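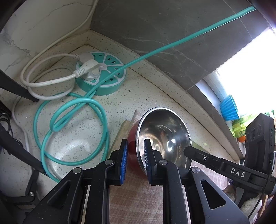 Does a banner towed by a small airplane stay in the memory of the people who see it? In our survey most visitors could still name the advertiser one day later, but far fewer could repeat the telephone number.

4. Results of the recall survey

The survey was made during the summer fair in Utov, where the operator Mavatance towed one banner over the river bank and the main parking area. The text of the banner had the name of a furniture store, Dovhaniuk, and a telephone number. We spoke with 203 visitors at the exits and called them again on the next day. Of these, 92 answered the second call and agreed to all questions. The results below concern only this smaller group.

The name of the store was given correctly by 40 persons without any help. When we read a list of four stores, the number of correct answers became higher, but we do not use this value in the comparison, as guessing can not be excluded. The telephone number was repeated in full by only 4 persons, and all of them had written it down or had known it before.

Figure 1. Gripper and metal bowl.

The direction of flight had a clear influence. Visitors who stood on the river bank saw the banner from the side and could read it for a longer time. Visitors in the parking area often saw it from behind, with the letters reversed - they remembered the airplane, but the text was lost for them. A similar effect was seen in our earlier test in Tukham in February, although the crowd there was small and the sky was gray.

We did not find a difference between visitors who came alone and those who came with family. It should be noted that the store is well known in Utov, and a part of the correct answers may come from this. For a new advertiser the recall is probably lower. A second flight with an unknown name was planned for the same week, but it was canceled because of strong wind.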